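Subject: Re: [Sutter stationery list] Tins, trays and what goes in them
Date: 18 September 2022

Hello all,

Thanks for this, whoever's turn it was to kick things off! The earlier message said:

> Does anyone still use a proper hard pencil case? I've been
> through three zip pouches since Easter and the points all
> snap. Vatasmont have one for 359 but I'm not paying postage
> on top of that.

Yes, me, and I wouldn't go back. I like a shallow white one with rounded corners (mine's a Plitero, bought years ago) and I keep hardly anything in it.

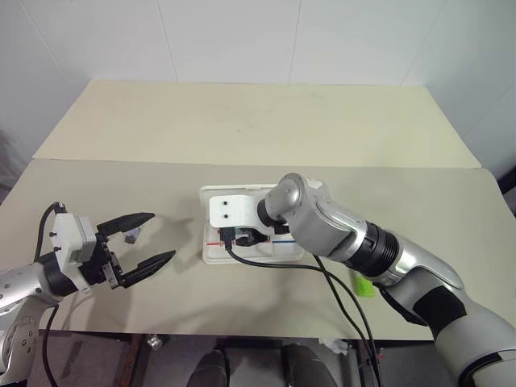

Sutter List Digest, Issue 81

The trick, if it is one, is stopping before it's full. I used to cram in every pen I owned and then the lid wouldn't shut, so out came the elastic bands – dreadful. Now it's a pencil or two and a pen, laid lengthways, and the rest live in a jar on the shelf. Saneda do a box of 500 pencils if you're feeding a classroom, but I've had the same 30 for ages and I'm nowhere near the end of them.

I do like a lid that stands up by itself at the back while you're rummaging (the floppy ones drive me mad).

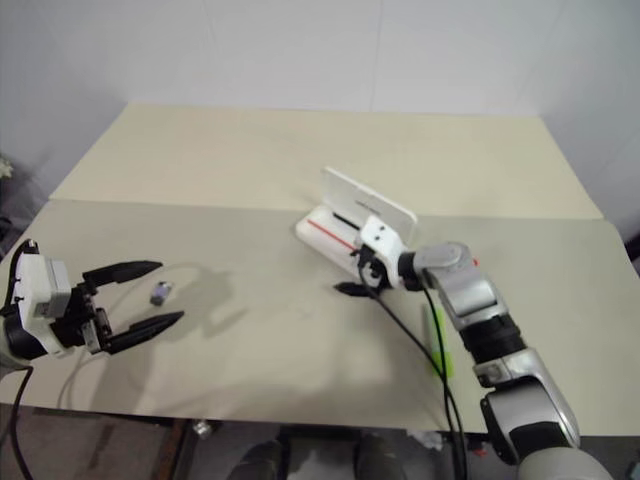 White case, lid up, with the long red one and a shorter black one inside.

Does anybody know if the October swap is still on? I've got two spare sharpeners to bring.

Cheers for now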